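Hemico gripper kit, worth it for small soft stuff?
Forum: Benchtop Arms > Buying and Reviews
Page 1 of 1

tapered_end wrote:
I've had the Hemico two-finger kit for a month, bought with my own money, which I mention because the last review thread on this board was three people with suspiciously clean benches. The full kit was $719 for a pair of grippers, two wrist cameras, fingers, cables and a booklet that translates "tighten" as "encourage."

Our job is packing small supply kits. Bandage rolls, little bottles, cloths, the kind of thing a person packs while thinking about lunch. I wanted to know if the kit could pick from a plastic bin without mauling anything soft.

Short version: mostly yes. The wedge-shaped fingers are the best part. They get down into a bin with curved walls better than the flat pads I had before, and a cohesive bandage roll is a mean test for any finger. It's squishy, it bulges, the loose end flaps around, and it sticks to itself, so if you squeeze too hard you've made a smaller, sadder roll.
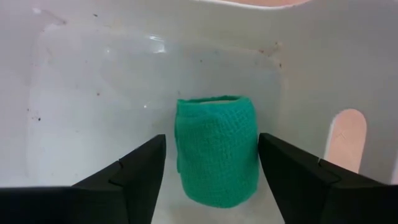
What I don't love is the force setting. It goes from 1 to 20, and as far as I can tell 1 through 6 are the same number wearing different hats. I run rolls at 8. At 11 you get an hourglass.

Wrist camera is decent. It hates shiny white plastic under overhead light, and so will you by the second evening.

Anyone running the Flillen fingers on these? Same bolt pattern, supposedly.

dull_servo wrote:
"Supposedly" is carrying a lot there. The holes line up. The screws in the Flillen bag are too long and bottom out before the finger is snug. Use the Hemico screws and keep the Flillen ones for when you want to be annoyed.

The fingers themselves are nice. Softer. I'd still say they're worse for bins, since the tips are fat and you lose the corners.

mrs_backlash wrote:
I'll be the one to say it. $719 to pick up a bandage is a lot of bandage. I sent mine back. Out of the box the left gripper and the right gripper disagreed about what "closed" meant, and support told me to rerun calibration until they agreed. That's how you settle arguments between toddlers.

tapered_end wrote:
Did you do the calibration with the arms warm? The booklet buries it near the back. Mine drifted too until I let them idle for a while first. I'm not defending the booklet.

mrs_backlash wrote:
Warm, cold, and at room temperature while swearing. Glad yours works. Mine has gone to live with someone else.

orbit_of_shame wrote:
Numbers, please. Everybody in these threads says "mostly yes" and then goes quiet.

tapered_end wrote:
Fair. I logged 163 picks of the roll from the bin, over several evenings. 141 clean, 14 where it came up crooked but usable, 8 drops. Most of the drops were with the roll lying against a wall. Stood upright with space on either side, it's almost boring.

Bottles I haven't logged properly. They're small, smooth and capped, and I'd guess they do worse. Cloths are their own religion. A rolled one is okay. A crumpled one, the gripper takes a pinch and lifts whatever it feels like lifting.

dull_servo wrote:
8 in 163 is better than I get with the Shimada set, and that cost me more. The Shimada is quieter, though. If you share a room with other humans, put a price on that.

orbit_of_shame wrote:
Thank you. 163 is thin but it's 163 more than the product page has. I'd believe it at 1,000.

tapered_end wrote:
So would I. I have a day job.

Since two people messaged me about the layout, here's what I'd tell a buyer:

1. Put the arms on opposite sides, facing each other, with the bin toward the back. Both arms on one side sounds tidy until they meet. Spread your items over the rest of the table, soft stuff apart from the bottles, and give the small things their own tray.
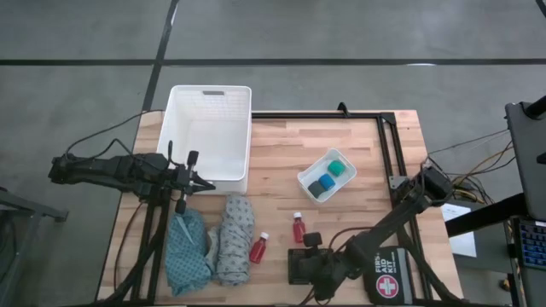 2. Sort out the cables before you bolt anything down. The supplied ones are long enough to loop, and a loop in the wrong place will get dragged across your items.

3. Skip the Trerkov extended service plan. It's an add-on at checkout, already ticked, and as far as I can see it covers shipping the thing to them and their opinion of it.

4. Order spare fingers now. Mine took around three weeks.

mrs_backlash wrote:
Number 3 is the first thing we agree on. I was charged for the plan on the unit I returned. Still waiting on that refund.

dull_servo wrote:
Does the force setting survive a power cycle on yours? Mine goes back to 12 every time.

tapered_end wrote:
It does after the January firmware. Before that, also 12. I lost a few rolls to 12.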